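Visita ao dia aberto da Zidbridge: mesas, latas e um armazém de bebidas

Fomos em setembro ao dia aberto do edifício da Zidbridge, na zona industrial, com entrada pela rampa de trás. A inscrição era gratuita e fazia-se à porta, numa folha. Deram-nos um autocolante com o número do grupo e um mapa fotocopiado com os três pisos. O nosso grupo saiu às dez e um quarto e começou pela sala das mesas, no rés do chão, ao fundo do corredor pintado de verde.

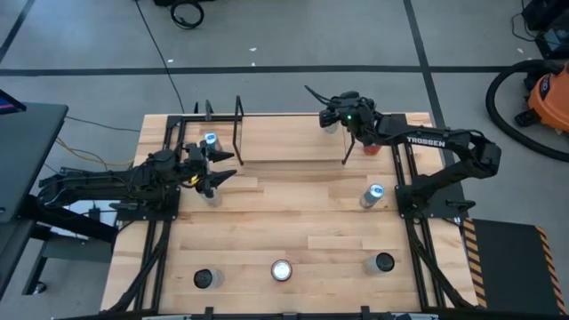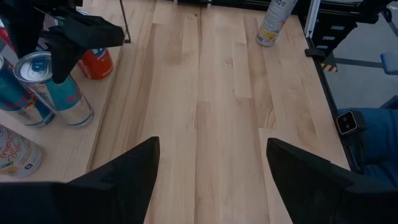 Tampo de madeira clara e recipientes de bebida, nas duas fotografias. Sala das mesas, rés do chão.

O tampo é de ripas coladas, do género que se usa em bancadas de talho, e a toda a volta há uma armação preta de perfil metálico. De perto notam-se as juntas curtas entre as tábuas e alguns veios mais escuros. O chão é de betão cinzento. Quem tem uma oficina em casa vai reparar na solução: o tampo fica rodeado pela armação, que tem calhas com ranhuras e, numa delas, um grampo preto. Perguntei o preço do tampo e disseram-me que tinha vindo da Piven, uma serração que trabalha também com restos de obra, mas não sabiam o valor.

A parte das latas foi a que mais interessou ao grupo. Em cima da mesa havia latas de bebida de várias marcas e também copos transparentes com tampa preta, umas coisas de pé e outras deitadas. Reconheci a Red Bull azul e prateada, e havia uma lata creme em que se lia "Tropical Vibe", com frutos amarelos no rótulo. Há também um suporte de arame preto, retangular. A demonstração durou uns minutos e depois ficámos a conversar sobre embalagens, que era o tema do piso.

A explicação foi clara. Uma lata de alumínio deitada rola com qualquer toque e um copo leve foge quando se lhe pega pelo lado errado. As latas altas e finas tombam com mais facilidade do que as baixas. Numa loja ou num bar, quem arruma prateleiras sabe isto sem pensar. Ali explicaram por palavras, com diâmetros e alturas escritos num quadro branco, e um senhor do grupo, que tem um café, corrigiu uma das medidas. Emendaram no quadro.

Do rés do chão passámos ao armazém da Coltska, que ocupa metade do edifício e distribui bebidas a cafés e cantinas da região. Tem 201 posições de palete e um corredor único para os empilhadores, com sentido obrigatório. As paletes completas ficam em baixo e as abertas em cima, o que me pareceu ao contrário do habitual. A explicação é que as abertas são preparadas numa plataforma, à altura do primeiro nível, e daí já não descem até saírem para a carrinha.

Na zona de preparação vimos montar uma encomenda. A folha vem por ordem de peso: primeiro os garrafões, depois o vidro, por fim as latas. As caixas mistas levam uma placa de cartão entre camadas. As latas amolgadas vão para um contentor à parte e são vendidas aos funcionários no fim do mês. Saem dali quase 300 caixas por manhã, segundo a pessoa que nos guiava, e mais no verão. Na manhã da visita a linha estava a trabalhar devagar, para se poder ver.

O primeiro piso é da Kırmızıgül, que faz xaropes e concentrados de fruta. Só se entra com touca e cobre-sapatos, e não se pode fotografar. Visitámos a cozinha de ensaio, com quatro fogões, uma bancada de inox comprida e uma parede inteira de frascos etiquetados à mão. Provámos três xaropes diluídos: romã, rosa e limão com hortelã. O de rosa é muito doce. O de romã trazia-se à venda em garrafas pequenas, e comprei duas. A sala cheira bastante a açúcar queimado e faz calor, convém não levar casaco.

No segundo piso há escritórios e uma sala de reuniões onde passavam um filme sobre a construção do edifício. O filme tem vinte minutos e o som estava baixo. Vimos metade. A varanda, essa sim, vale a subida, porque dá para os cais de carga e percebe-se como os camiões entram de marcha atrás. Há 119 degraus entre a rampa e a varanda, número que está pintado na parede do último patamar. O elevador estava reservado a quem precisasse.

Informações práticas para quem quiser ir na próxima edição:

O estacionamento em frente tem 100 lugares e às dez e meia já estava cheio. Na rua de trás havia espaço.

Os grupos saem de meia em meia hora, das nove às quatro da tarde. A visita completa demorou duas horas, com a prova incluída.

O bar do rés do chão tem sandes, sopa e café. Só aceitava dinheiro.

As crianças podem ir à sala das mesas e à varanda, mas não entram no armazém nem na cozinha.

A sinalização entre o armazém e as escadas é fraca e perdemos duas pessoas do grupo, que reapareceram no bar. No primeiro piso esperámos bastante pelas toucas. De resto correu bem e o ritmo foi razoável. Da sala das mesas gostava de ter ficado com as medidas do quadro, mas quando voltei a passar já o tinham apagado para o grupo seguinte.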